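Allar Reader > Short Fiction > The Inventory of Flat 251

The tenancy at Bomunside ended at noon on Friday. The agent, Dervishi, required a schedule of contents before release of the deposit. I began it at nine, in the kitchen, with a pencil and the printed form.

Column one was for the item. Column two was for condition. Column three was headed "Remarks" and was narrower than the other two.

Table, white. Condition: good. I wiped it down and entered the time. 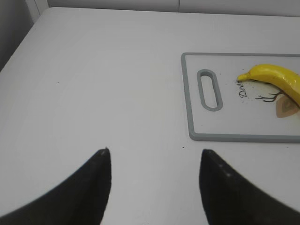

The form did not say whether food counted as contents. I read the guidance notes twice. They dealt with curtains, keys and meter readings. The deposit was 2,156, held by a scheme in Skurkden, and I did not want it reduced over fruit.

I telephoned the office. A recorded voice said that four callers were ahead of me. I put the receiver on the windowsill and carried on.

Cutting board, plastic, white, grey rim, slot at one end. Condition: fair. Under "Remarks" I wrote "banana" and drew a line through it.
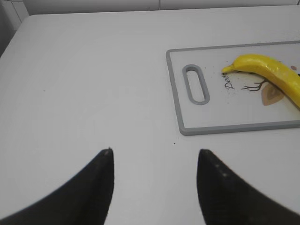

Part 2: Remarks

The original schedule was in the drawer with the lease. It had been filled in on the day we arrived, in two hands. Mine covered the hall and bathroom. The kitchen was in the other hand, which pressed harder and ignored the columns. 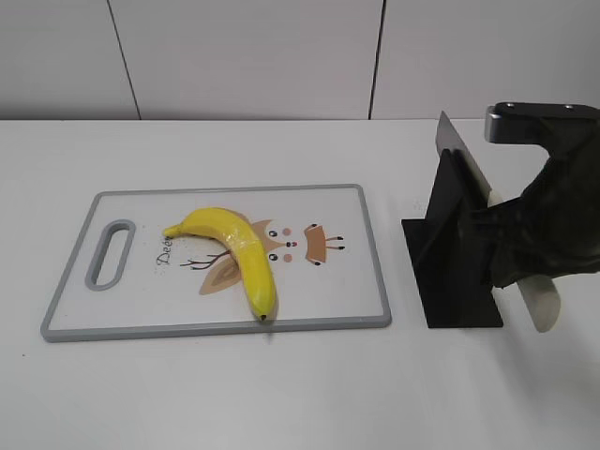 The board appeared on page 4. The entry ran across all three columns and into the margin: "Ours, not theirs. Do not let them keep it." I checked the form against the object. The deer was still clear, with its small dark eyes and pink dots, and the banana lay over part of the lettering. I had cut bread on the other side for the whole of the tenancy, to save the print.

I crossed out the entry and initialled the change. Then I moved on to the things at the other end of the table.

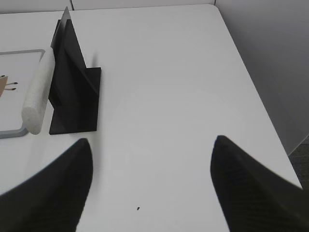

At twenty to twelve a person came on the line and asked for the reference number. I gave it. I asked about items brought in by a tenant who had since left. She said they went with whoever was there to carry them.

I wrote that under "Remarks", in small letters, and went to find a box.

Allar Reader | Contact | Copyright Allar | Back to top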